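I finished Vasomano last night at almost two in the morning, so forgive me if this rambles a bit. Short version: it's the best monster-collecting game I've played in years, and I still wanted to throw it out of the window twice.

You play a potter's apprentice who makes little clay jars, and each jar calls a different spirit depending on the glaze. There are 128 of them to find. I've got all but 7, and I'm fairly sure a couple of those only turn up if you've been rude to the ferryman early on, which I wasn't, because I'm soft. My starter was Clemico, the mossy goat thing, and I'm sorry but he's the only correct choice. The other two look great and then fall over in front of the first boss.
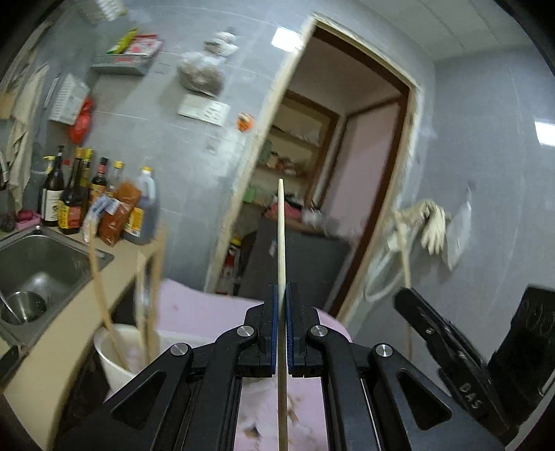
Battles are turn based, with a party of 3, and you can swap one spirit each round without losing your go. Such a small change and it makes everything feel quicker! You end up using the whole team instead of one overlevelled bruiser (hello, me in every other game like this). I did find the middle bit too easy, then Brivwood comes along and the difficulty goes straight up the wall. It's a lovely forest, gorgeous music, and every single thing in it poisons you. Stock up before you go in. I didn't, and walked all the way back to the village with one goat left standing.

The story is fine. Your rival, Adoración Mateos, is properly funny and gets all the best lines, and I liked that she beats you fair and square at the start. The villain, Laurier Robichaud, mostly stands on cliffs talking about rivers. I skipped one of his speeches by accident and didn't feel I'd missed much.

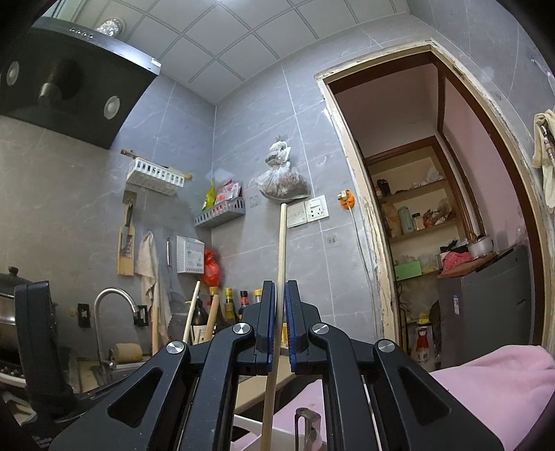
Now the moaning. The menus are a mess. Sorting your jars takes far too many button presses, and there's no way to mark favourites, so I released a spirit I'd had since the opening town and had to go and make a cup of tea. The fishing is dreadful too, and you can't get into Casado, the harbour town, without doing a load of it. Whoever put that in the main quest should have to do it again on a handheld with a sticky left stick, like mine.

Still, I've already started a second save, with the wrong starter this time, just to see. If you grew up on this sort of game, get it. If menus make you cross, maybe wait for a patch.

8/10, would be a 9 without the fishing.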